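Maihi Community Rooms: Progress Report to the Tumari Fund
Second report, covering June to the present
Prepared by Ilango Salian, project coordinator
Thu 13 December
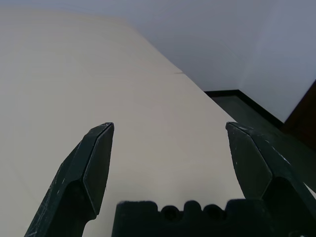
The grant from the Tumari Fund is for the repair and redecoration of the old school building in Maihi, so that it can be used for evening classes and for the weekly lunch. In the first report I wrote that the roof was the main worry. The roof is now finished and was signed off by the building inspector. Since then the work has moved inside, and most of our discussions have been on color, which I did not expect to take so much time. The pale lavender-gray on the wall with the black baseboard was chosen by the users of the building, from four samples which Kiri Brunton painted on boards. We kept the baseboards black in all rooms, as this hides the marks of shoes and mops.

Building work

The contractor, Jekness, completed the roof and the gutters in the first part of the period. They found rotten timber over the north porch that was not in the survey. The repair of it was paid from the contingency, and 400 dollars of the contingency is still unspent. I discussed this with Kane Waaka by telephone before the work was ordered, and he agreed to it in writing.

The wiring in the east wing has been replaced. The west wing is not done. The electrician had planned to do both wings in one visit, but the new switchboard was delivered with a wrong part and had to be sent back. Jekness has given us a new time for this in the next quarter. Until then the west wing is closed to the public, and the door to it is kept locked.

The accessible toilet is in use. The ramp at the side entrance is also in use, but the handrail is too low on one side and will be raised. There is no extra cost to us for this.

Heating

We asked for two prices for heating. The lower price was for electric panels and the higher one was for a heat pump in the main hall with panels only in the small rooms. Lindsay Kingi compared the running costs for us and her advice was to take the heat pump. The difference in price can be met from the money saved on the windows, which needed only new putty and paint. I ask the Fund to approve this change. The revised budget lines are in the attached sheet, and the total is the same as before.

Classes and lunch

The evening classes started in the east wing before the whole building was ready, because the people who had put down their names did not want to wait. There are 27 people enrolled at present. English conversation is the fullest class and has a waiting list of 10. The sewing class has 12 places and all of them are taken. The bookkeeping class was canceled after three weeks, as the teacher moved away, and we have not found another one yet. If the Fund knows a suitable person, we would be glad to have the name.

The weekly lunch is still held in the church hall. It will move when the kitchen has passed its inspection. Nikau Lockyer, who runs the lunch, has asked for a second sink and a wider serving counter. The second sink is possible. For the counter we need to move a wall socket, and I have added this to the list for the electrician.

Problems and delays

The project is six weeks behind the plan. The largest part of this delay is from the switchboard, and a smaller part is from the rain during the roof work. I think that three of these weeks can be won back, if the west wing is painted by our own team while the kitchen fitters are working in the other end.

We also had one complaint from a neighbor on the noise in the early morning. I visited him with the site foreman, and the starting time was changed to eight. He has not written again.

Reporting system

We have moved our records to Kosora, as the Fund requested. The invoices up to the end of the roof work are uploaded. The later ones are waiting for the correct cost codes, and I would like to have half an hour with Kane to go through them. Two of the codes in the list seem to be for the same thing.

Next period

The west wing wiring and the switchboard will be completed first. After this come the heating, if the change is approved, and the kitchen inspection. The timetable for classes in the new term will be sent to the Fund when the teachers have confirmed their evenings. The third payment is due on acceptance of this report, and our bank details have not changed.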